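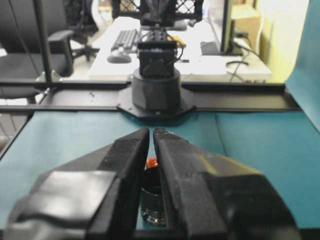 Gripper cam, left and right fingers either side of the bottle with the red-orange cap. Second arm minding its own business on the far rail.

Filed under: Workshop Gallery / Faults & Fixes

The Bottle Incident, or How We Lost a Week to a Torque Limit

28/04/2020

Some of you asked for more pictures from the Pletstead cell after the last post. You get one, plus the story, which is longer than it ought to be.

The job was dull on paper. Two arms facing each other across a teal work surface, one small dark bottle, pick it up, hand it over, put it down. We had run it 100 times on the old fingers without so much as a wobble. Then we swapped to the wide black ones from Etalico, changed one line in the config, and went to get lunch.

The fault arrived at cycle 36. The gripper closed, reported a good grasp, lifted, and carried nothing at all across to the other arm with tremendous care. The other arm accepted the nothing. Both logged a success. The bottle was lying on its side by the backdrop, where it had been nudged on the approach.

We cleared it, stood the bottle up, and restarted. It did it again at cycle 39, only this time the fingers did get hold of the bottle, and squeezed. The code for that is 2295, which the Standeo manual translates as "unexpected condition." The cap went under a desk. The bottle was fine, being a good deal tougher than our software.

A few notes for anyone running the same setup:

The new fingers are thicker than the old ones, so the pad faces meet sooner. Our "object present" check looked at finger position and nothing else. Fully closed on thin air now read the same as closed on a bottle. The old check is gone and we compare motor current as well.

The force limit was stored per finger set, and a finger set with no entry gets the maximum. I would like to meet whoever chose that default – I have a bottle to show them. Ours is now capped, and the cell refuses to start if the entry is missing.

The approach was the third thing. From the wrist camera the gap between the fingers is a narrow strip, and on the run-in there is very little room either side of the bottle. We open wider now and come down slower. It costs 3 seconds a cycle and I have stopped apologizing for them.

The safety part, which is less funny. While the first arm was squeezing, the second was still waiting for its handover signal, and it got one. It moved toward a gripper that was in a fault state. They didn't touch, but the interlock we believed was stopping that had been commented out in October "for testing." It is back in, and a fault on either arm now halts both. If you share a workspace between two arms, go and fault one on purpose, from outside the cell, with a hand on the stop button. Do it today. I'll wait.

Kubíček are sending narrower pads, and we'll rerun the whole lot when they get here. Until then the bottle is on light duties.

14 comments | 27 shares

Tags: grippers, dual arm, interlocks, things we dropped

We use cookies to remember your settings and count visits. By continuing to browse you agree to this. Accept | Manage preferences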